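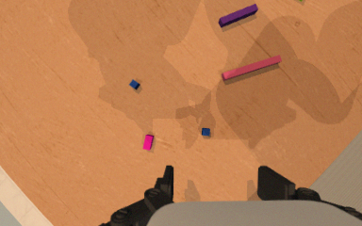 Ticket 770: Zuvton thermostat loses its schedule overnight
Opened by: Orysia Zinchenko
Status: open

Hi again! So the upstairs thermostat is still forgetting everything. I set the heat to drop at bedtime, it shows the little moon icon, all good, and then I wake up and the schedule page is blank. The downstairs one (same model, same wifi) has never done this.

What I've tried so far:

New batteries, twice. The first set was from the junk drawer so I didn't trust them.

Factory reset, holding the side button for nine seconds like the booklet says. It came back fine and lost the schedule again that night.

Deleted the app and put it back on my phone. Now it calls my house "Home 2" and I can't rename it, so that's fun.

Update, Apr 16, 2026: Kalevi on your phone line had me pull the faceplate and check the wires. The C wire was barely in there! I pushed it back and tightened the screw, and the schedule made it through the night for the first time since August. I was thrilled.

Second update: spoke too soon, it's blank again this morning. The clock was also 40 minutes slow, which I hadn't noticed before. Could the clock be the real problem? Kalevi mentioned swapping the wall plate, and I'm happy to do that myself if you mail me one. Please send it to the Vatcombe address, not the old one.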